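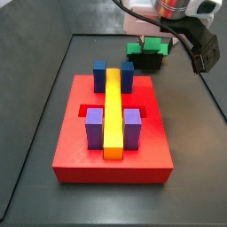 > Is the version of Stallo showing at the Saludo in April the same one that's on the Besuser disc?

It's a different cut. The Saludo is running the 35mm release print, and the disc was made from the export version, with a different ending and an English-only soundtrack.

The rest of the original message, from digest 508, is quoted below so I can answer the other points.

> I have only seen the disc and wasn't that impressed. The picture is murky in all the forest scenes, and the last part makes no sense to me. The hunter goes into the lake cabin, there's a cut to daylight, and then the credits. My brother-in-law says he saw it on TV in the eighties and there was a whole scene with the sled. Was he thinking of another movie? It's a two-hour drive to Fliltdale for me, so I'd like to know before I buy tickets.

He was thinking of the right movie. The sled scene is in the release print and comes right after the cabin. I have seen it twice in a theater, once with a bad splice in the middle of it. The export version drops the whole scene and goes straight to the daylight shot, so the credits seem to come out of nowhere. I would guess the distributor thought it was too slow. It is slow. There is no music in it and hardly any dialogue, and the thing in the woods is only ever a shape between the trees. I think it's the best part of the movie, but people I've gone with have disagreed.

Before you drive two hours you should know the print is not complete either. Reel 4 is short by 310 feet, which comes to a little under three and a half minutes at normal speed. What's gone is the back half of the village meeting, where the old woman tells the others what her father left out on the ice. You can follow the story without it, but later on the hunter repeats one of her lines and it won't mean much if you haven't heard it. That scene is complete on the disc, so in your case it's not a problem. Anybody going who hasn't seen the disc may want to watch just that chapter first.

On the murky picture:

> Is it supposed to be that dark?

Dark, but not like that. The disc was taken from a tape master, and the forest scenes were shot day-for-night, and those two things don't go together well. On film you can see the branches and the snow on the ground, and you can see that the dog stops walking before the hunter does. On my copy of the disc I can't find the dog at all. The color has faded some on the print — the reds have held up and the greens are mostly gone — but I'd still take it over the disc for anything outdoors.

> Will there be subtitles?

Yes, burned in. They are white with no outline, so expect to lose a few of them against the snow. The English track on the disc doesn't match them very closely. In the dub the creature gets explained in the first ten minutes by a voiceover that isn't in the release print. I would try to forget that voiceover if you can.

A few practical things, as you haven't been to the Saludo before. It's one screen, and the balcony is closed. Sit toward the back if you're tall, because the front rows are close together. The heat was working the last time I was there. They start on time and show one short cartoon but no trailers. Tickets are cash only at the door, and I have never seen it sell out, so I wouldn't worry about buying ahead. The lot behind the bank is free after six.

> Also does anyone know if Besuser is planning a new edition?

I haven't heard of one. Somebody on the list asked them by email last year and got a form reply. The disc pressing was 1000 copies and the sticker on mine says that was the only run, so if you have one I'd hang on to it even if you don't care for it, if only for the village meeting.

If you do make the drive, post something afterward. I'd like to know whether the splice in the sled scene has been fixed.

2 March 2018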